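Robot cell budgeting

Robot cell budgeting is the practice of estimating, scheduling and approving the costs of a robotic workstation before any equipment is ordered. It covers the arm itself, the tooling fitted to it, the structure that carries it, the software used to program and test it, and the labor needed to bring it into service. The term is used mainly in small manufacturing, warehousing and laboratory work, where a cell is often bought as separate parts from several suppliers.

Scope

A cell budget normally separates capital items from recurring ones. Capital items include the arm, controller, end effector, mount, work surface, guarding and cabling. Recurring items include software licenses, spare gripper fingers, service visits and operator training. Freight and site preparation are sometimes left out of early estimates and added at the approval stage, which can delay a purchase when the approved sum no longer covers the order.

Under the method published by the integrator Hovland, each line is entered three times: as quoted, as ordered and as invoiced. The Plader worksheet uses a single column with a contingency line at the end. Both methods require the payload and reach of the arm to be fixed before any tooling is priced.

Simulation before purchase

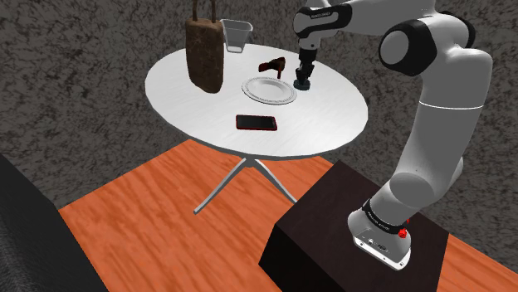

Planning in simulation allows a buyer to test a layout before paying for hardware. Licenses are commonly sold by the seat, and a trial period of 14 days is offered with the Zillano package. The model should contain the arm under consideration, its mount and a work surface of the intended size and shape. Mounting deserves particular attention in the estimate: an arm placed on its own box-shaped pedestal beside a round table, with the gripper pointing straight down at the work, calls for separate budget lines for the pedestal and the table. Objects of unlike form, such as a plate, a smartphone, a clear tapered cup and a high-heeled shoe, are useful in the same model when the buyer has yet to decide between a fingered gripper and a suction tool.

Simulated results do not replace a physical acceptance test. Grip force, surface friction and cable wear are difficult to model well, and a reserve for tooling changes is usually kept until acceptance is complete.

Scheduling

Orders are timed to the fiscal year of the buyer and the lead time of the longest item. At the Villel packaging plant, where the budget year closes in November, quotations are collected during the summer and remain valid for 80 days. The plant allows 300 hours for installation and programming of a new cell, charged to the project and not to the maintenance account.

Approval records

The approval file generally holds the quotations, the layout drawing, the risk assessment and the simulation report. Plader worksheets carry a form number, 607, on the cover page. Later changes to the layout are recorded on a separate sheet and signed before any revised order is issued.

See also: End effector; Machine guarding; Total cost of ownership

Last revised: Sep 23, 2026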